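塑料袋是怎么来的，又到哪里去

买水果、买面包、买一盒牛奶，回家的时候手里常常多出一个塑料袋。它很轻，叠起来可以塞进口袋，却能提起一个大西瓜。这篇文章讲一讲塑料袋的来历：它用什么做成，为什么这么薄还不容易破，用过以后又会怎么样。

先从名字说起。“塑料”的“塑”，就是塑造的塑，和捏泥人的意思差不多。塑料受热以后会变软，可以做成各种形状，冷却以后形状就固定下来。牙刷柄、积木、水桶、雨衣，里面都有塑料，只是种类不一样。做购物袋用得最多的一种叫聚乙烯。

聚乙烯这个名字有点难念，拆开看就容易了。“聚”是聚在一起，“乙烯”是一种气体，看不见，比空气稍微轻一点。工厂把许许多多的乙烯分子连成长长的链子，气体就变成了固体。你可以想象一大群小朋友在操场上跑来跑去，老师吹了一声哨子，大家手拉手排成长队。没拉手的时候，每个人想去哪里就去哪里；拉了手以后，一个人动，旁边的人也得跟着动。聚乙烯的分子链就像这样的长队，而且长得多，一条链子上可以有成千上万个“小朋友”。

乙烯又是从哪里来的呢？大部分来自石油和天然气。石油是很久很久以前的小生物埋在海底，经过漫长的时间慢慢变成的。所以一个普通的塑料袋，它的材料可能比恐龙的年纪还要大。
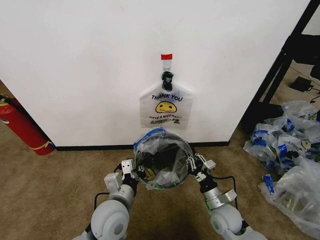

埃尔图鲁尔·特金（Ertuğrul Tekin）
少儿科普栏目撰稿人

塑料袋是吹出来的

很多人以为塑料袋是用一大张塑料布剪出来，再缝到一起的。其实工厂里的做法更像吹泡泡。

第一步，把米粒大小的聚乙烯颗粒倒进机器。颗粒本来是半透明的，想要白色的袋子，就要加进白色的颜料颗粒。机器里有一根长长的螺杆，一边转一边加热，颗粒就熔化成黏黏的一团，有点像加热过的麦芽糖。

第二步，把这团熔化的塑料从一个圆环形的缝里挤出来，同时往中间吹空气。塑料就鼓成一个又高又细的大泡泡，一直往上升，有的能升到好几层楼那么高。泡泡越往上走越凉，慢慢变硬，成了一层薄膜。

第三步，泡泡到了顶上，被两根滚筒夹扁，变成一条扁扁的长管子，再卷成一大卷。这时候它已经有袋子的前后两面了，只差上下两头。

第四步是印刷。印刷机上的滚筒沾了油墨，薄膜从滚筒旁边经过，图案就留在上面。颜色要一种一种地印，印完一种再印下一种。如果图案里有黄色的笑脸和黑色的字，就至少要印两次，每次都得对准位置，不然黑色的轮廓会跑到笑脸外面去。

最后一步，用热的刀具把管子一段一段地封口、切断，再在上面切掉一块，剩下的两边就成了提手。这种袋子摊平了看，很像一件背心，所以大家叫它“背心袋”。

为什么又薄又结实

找一个干净的旧背心袋，请大人帮忙剪下一小条，先竖着拉，再横着拉。你会发现两个方向的手感不太一样，有一个方向更容易被拉长。

这和吹泡泡的过程有关系。薄膜一边被往上拉，一边被吹得往外鼓，那些长长的分子链也跟着被拉直了。往上拉的力气比较大，所以更多的链子是顺着这个方向排的。链子排得整齐，这个方向就比较结实。袋子的提手也是顺着这个方向做的，提重东西的时候正好用得上。

不过，塑料袋怕尖的东西。把一盒有尖角的饼干放进去，角上那一点地方受的力很集中，薄膜就容易破。只要破了一个小口，口子就会顺着分子链的方向越裂越长。装东西的时候，可以把有尖角的盒子放在中间，用软的东西隔开。

提手为什么会勒手，也是同样的道理。袋子的提手原本有好几厘米宽，一提重东西就缩成细细的一条，重量都压在手指的一小块皮肤上。在提手上垫一块手帕，或者套一截旧毛巾，受力的地方变宽了，手就没那么疼。

袋子上的字和图

塑料袋上常常印着字，有的是商店的名字，有的是一句客气话。英语里的“THANK YOU”是“谢谢你”，“HAVE A NICE DAY!”是“祝你今天愉快！”。有些小商店不专门印自己的名字，而是买这种印好客气话的袋子，这样谁家都能用，价钱也便宜一些。

除了大字，袋子上有时还能找到很小的字或者记号，值得看一看。常见的一种记号是三个箭头围成的三角形，中间有一个数字。数字表示塑料的种类：2 是高密度聚乙烯，摸起来有点脆，揉一揉会沙沙响；4 是低密度聚乙烯，比较软，也比较滑。数字只表示种类，不表示好坏，也不表示它一定能被回收。

还有的袋子印着提醒的话，告诉大人不要让小宝宝玩塑料袋。这一条很重要。塑料薄膜不透气，贴在鼻子和嘴上会让人喘不过气，所以任何时候都不要把塑料袋套在头上，也不要给弟弟妹妹当玩具。

用过的袋子放在哪里

有些家庭把旧袋子塞在抽屉里，塞得多了，抽屉都关不上。也可以在墙上贴一个挂钩，挂一个大一点的袋子，里面收着小袋子，要用的时候抽一个出来。
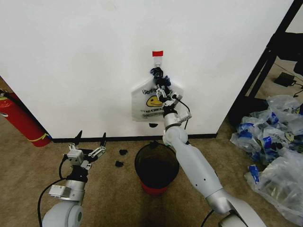
挂在墙上的白色塑料袋，印有黄色笑脸。

粘在墙上的挂钩能承受的重量有限，包装上一般会写清楚。装空袋子没有问题，装满罐头就不行了。贴之前先把墙面擦干净，等它干透，贴好以后再按照说明等一段时间才挂东西。

收袋子之前要看看里面干不干净。装过生肉、生鱼的袋子不要留下来，细菌会在里面繁殖。装过蔬菜的袋子如果沾了泥和水，可以翻过来擦一擦，晾干再收。

下面是一种省地方的叠法，可以跟着试一试：

把袋子放在桌上摊平，两个提手朝上。
用手掌从袋底往提手的方向推，把空气赶出去。
左右对折，再对折，折成一条长带子。
从袋底开始，像折三角形纸飞机那样，一个角接着一个角地往上翻。
翻到提手的时候，把剩下的一小段塞进三角形的缝里。

叠好的袋子是一个小三角，放在书包的侧袋里很合适。

塑料袋要多久才会消失

苹果核扔在泥土里，过一段时间就不见了。泥土里有细菌和真菌，它们把苹果核当成食物，一点一点地吃掉。聚乙烯的分子链太长，又很稳定，绝大多数细菌都吃不了它。

塑料袋在太阳底下晒久了，会变脆、变黄，然后裂成碎片。碎片再裂成更小的碎片，小到看不清楚，叫作“微塑料”。微塑料还是塑料，只是变小了。它会被雨水冲进河里，再流到海里。科学家在很深的海底和很高的山上都找到过它。

那么完全消失到底要多少年？你可能在别的书里见过几十年、几百年甚至上千年的说法。这些数字差得很远，原因很简单：人们大量使用塑料袋的时间还不够长，没有人能从头看到尾，科学家只能根据实验来推算。埋在土里的和漂在海面上的，速度也不一样。

对动物来说，塑料袋的麻烦来得更快。海龟喜欢吃水母，水里的塑料袋漂来漂去，样子和水母有些像，海龟就可能把它吞下去。塑料在肚子里不能消化，占了食物的位置。牛和羊在草地上也可能误吃塑料袋。

换成纸袋或布袋就好了吗

这个问题比看上去复杂。纸袋用木头做原料，扔掉以后比塑料容易分解，可是造纸要用很多水，纸袋也比塑料袋重，运输的时候更费油。布袋要种棉花，棉花也需要水和土地。一个布袋如果只用两三次就扔掉，还不如塑料袋。要是用上好几年，它就很划算了。

所以，看一个袋子环保不环保，除了问“它是什么做的”，还要问“它用了多少次”。家里已经有的袋子，不管是塑料的、纸的还是布的，先把它们用起来。塑料袋可以当垃圾袋，可以在旅行的时候装脏鞋子，下雨天还能套在书的外面。

实在破得不能用了，就看看你住的地方怎样分类。有的地方收干净的塑料薄膜，有的地方不收，要放进其他垃圾里。各地的规定不同，垃圾桶上的标志会写明，也可以问问家里的大人。

小词典

聚乙烯：由很多乙烯分子连成的塑料，常用来做袋子和瓶子。
分子：非常小的微粒，用眼睛看不见。
薄膜：很薄的一层材料。
微塑料：塑料碎裂以后形成的细小颗粒，直径小于五毫米。
分解：一种物质变成几种更简单的物质。

动手做一做

准备一个干净的塑料袋、一个纸袋和一个布袋，大小差不多就行。在每个袋子里放进同样的几本书，提着在屋里走一圈，比一比哪一个最勒手。再往三个袋子外面各滴几滴水，过一会儿摸摸里面，看哪一个湿了。把结果写在本子上，旁边画上袋子的样子。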